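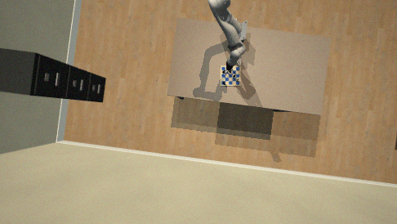
Checking the Chess Sets: What a Robot Arm Does to a Workbench and the People Around It

Final report, Work and Technology project module
Lachlan Skinner

1. The question

MacRitchie is a firm in Olley that takes in used board games, checks them, repairs what can be repaired and sells them on to schools, clubs and the sort of café where you can't get a coffee without somebody beating you at draughts. Last year 1,930 chess sets went over its benches. Chess is the bread and butter. It is also the job people try to get out of, and it was the first one management thought of when the word automation came up.

The plan has a name, Druline, and a budget I wasn't shown. In Druline, a robot arm stands at the end of the checking bench, picks pieces off a board one at a time, turns each past a scanner and puts it down again in the right place or in the reject tray. At the time of writing the arm exists only in a simulation. The people exist already, and I was more interested in them.

My question was what changes for the staff at the checking bench when part of their work is handed over, including the part that changes before any machine has been delivered. I had expected that last bit to be a footnote and it has ended up as most of the report.

2. How I went about it

I spent two weeks at the firm in May, most of it on a stool that was too low. I watched the bench, helped when asked, and interviewed the six people who work there on checking and repair. I have left their names out and refer to them by what they do. They can all identify one another from a single quoted sentence, so the anonymity is for the benefit of everybody else.

I was also allowed to sit with the engineering side, who run the simulation in a program called Evine. I came back in the autumn for a further visit, written up in section 5 from my notes.

I didn't use a questionnaire. I had drafted one, and the first person I showed it to corrected the spelling and handed it back without answering anything.

3. The job as it is done now

A set arrives in its box, or in a carrier bag, or in a box belonging to a different game. The checker tips it out and sets up the position as if to play. This is the bit I hadn't understood from the written procedure, which says "verify piece count and condition". People don't go through the pieces in order. They set up both sides, and whatever square is left bare tells them what is missing. Setting up also shows them if a bishop has come from another set, as it will stand a shade taller than its partner across the way.

Then comes handling. Each piece is picked up, turned over and put back. Fingers look for loose felt, a wobble in the base, a chip on a knight's ear (always the ears). A good checker does it while talking about something else. The longest-serving of them told me she hadn't consciously looked at a pawn for years and would know a bad one in the dark.

The written procedure has no line for any of that. It does have one for washing your hands.

Between sets there is a short gap while the box is labelled, and the gap is where the bench does its real communicating. Who has the good lamp, which school has complained, whether the repair shelf is filling up faster than it empties. I noted down a morning of this talk and found that a fair share of it was work. Problems were passed along, swaps were arranged, and a batch with the wrong glue was caught because one person grumbled and another said hers were doing it too.

4. The job as the simulation has it

In Evine there is a table, a board with blue and cream squares, some pieces, and the arm. There is a wooden floor under it, nicer than the real one, and a black filing cabinet with silver handles against the wall. There are no carrier bags.

I don't mean that as a sneer. The engineers have to begin somewhere, and they began with what a robot finds difficult, namely closing two fingers on a small object without knocking over its neighbours. A knight is awkward because it isn't the same shape all the way round. A king is easy to get at and easy to topple. Pieces standing close together are worst of all, and the engineers talk about crowded corners of the board the way other people talk about parking in town.

Shadows get a great deal of attention too. The arm throws its own shadow over the board it is trying to see, so a blue square in the light and a blue square in the dark have to be understood as the same blue. When I told the bench about this, the repairer observed that he'd had the same trouble since they moved the lamp and had been told to get on with it.

That remark went round the building quicker than anything else I carried between the two rooms. I was in effect the only person who regularly walked from one to the other, and by the end of my stay I was being given messages. The engineers wanted to know how hard people gripped. The bench wanted to know whether the arm would be doing the lifting of the crates, which is the part of the day that hurts. It won't. The arm can reach the board and not a lot further. 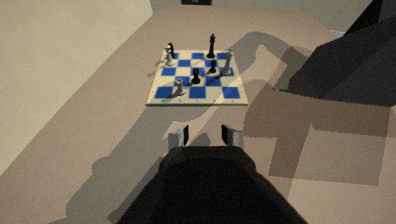 Olley, 18th November

Back on the low stool, this time in the engineering room. The simulation has been brought on since May and the bench staff had been invited in to see it, two at a time, with biscuits.

The session I sat in on was with the repairer and the longest-serving checker. On the screen were a handful of chessmen, black and white, spread about the board, with the gripper's fingers open on the near side of it. The engineer explained that the pieces were placed to give a mix of easy and difficult grasps. The checker studied it for a bit and asked whose move it was.

It was a fair question and a useful one. The engineer said it wasn't a game, just positions. She said in that case why was the black king standing out there, nobody would leave him there, and the engineer said it was to test the far end of the reach. They then had a proper conversation, the first I had witnessed between the two rooms. She wanted to know why they hadn't begun from the starting position, with everything lined up, as she does. He said the back rows were too tight for the fingers. She said yes, that was why you set them up from the middle outwards, so your hand always has room on one side. He wrote it down.

The repairer was more doubtful. He pointed at the white rook nearest the gripper and asked how the arm would know if the felt was loose. The scanner would see the underside, said the engineer. The repairer said you can't see loose felt, you can only see felt. There was a pause in which the biscuits did some work.

6. What changes

6.1 Talk

Under the Druline layout the checkers become feeders. One person sets up boards and slides them to the arm, another takes them away, and they stand at opposite ends of a machine with a guard between. The short gap between sets disappears, as closing that gap is where much of the promised saving is found. From the management side it shows up as idle time. From the bench it was how the wrong glue got caught.

I raised this with the production manager, who was perfectly reasonable about it and said they would bring in a weekly meeting. I reported this to the bench and will not reproduce the response.

6.2 Skill

The checkers' skill is in the fingers, and it hardly appears on paper. In meetings about Druline this meant the job was described by its written procedure, and the written procedure could indeed be done by a machine. Several staff said they felt they were being compared with a worse version of themselves. One has started writing down what she does, at home, in an exercise book. She is undecided about whether to hand it over. It would make the robot better and would also be the first proof that she had been doing anything complicated.

I think she should be paid for it, and I said so in my feedback to the firm. The feedback was acknowledged.

6.3 Bodies

Staff were told that the arm would take away the repetitive part. It does take away the turning over of pieces, about which I heard few complaints. The crates stay. Sore wrists and sore backs both came up in interviews, and backs came up with more swearing. If the project had started by asking which task people would most like rid of, it would be a project about a trolley.

6.4 Waiting

This was the change I hadn't planned to study. No arm has been installed, and the bench has already altered. A vacancy has been left open "until we know". Nobody is being trained on repair. A checker who would have asked for different hours hasn't asked, as she doesn't want to be noticed. The good lamp hasn't been replaced. All of it is put down to Druline, a thing that so far weighs nothing and has never touched a pawn.

7. Limits of the study

It is one firm, one bench and a short stay, and I liked the people, which will have coloured what I wrote down. I saw the management's figures only in summary. I can't judge how well the real arm will grip a real knight and I've tried not to pretend otherwise. My own checking was slow, and I passed a set with two bishops on the same colour of square because I had set up the board sideways. The longest-serving checker found it and has mentioned it since.

8. Suggestions made to the firm

Let the bench staff into the engineering room regularly, and while things can still be altered.

Keep a place in the new layout where the two ends can hear each other.

Fill the vacancy, or say that it won't be filled.

Have loose felt checked by hand until somebody shows the repairer otherwise, to his satisfaction.

Buy a trolley.

The firm replied that the first and the fourth were under consideration. As I was packing up to leave, the engineer was moving pieces about on the screen to try the middle-outwards method, and the checker was telling him he had the wrong knight.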